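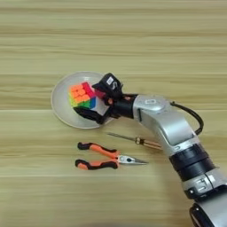
Flitness Tabletop Set, data card

Welcome, and thank you for taking the trouble to read the card first. Flitness is the recording set we sell alongside the Donmont hand kit, for people who would like something to train or test on before their own arm is bolted down and behaving itself.

What you get
3000 episodes of one arm and one hand working with small everyday things on a wooden table: a puzzle cube, a plain red cube, a white plate, pliers and so on. 400 of them are held back for testing, so please don't train on those, however tempting it gets! Video runs at 30 frames a second, with joint positions and finger commands saved beside it.

How it was recorded
Everything was done by hand control at our Stakham workshop, mostly in March. We kept the fumbled grasps and marked them as such, as several early buyers asked us to.

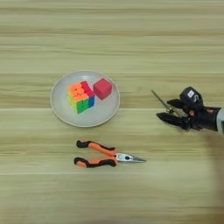 El Khatib wrote back after a trial that the marked fumbles had been more use than the clean runs, though the finger commands needed shifting by one step to line up with the video.

That shift is now put right in the current download (older copies need the small script in the tools folder, which takes a minute or two). Licence terms are in LICENCE.txt.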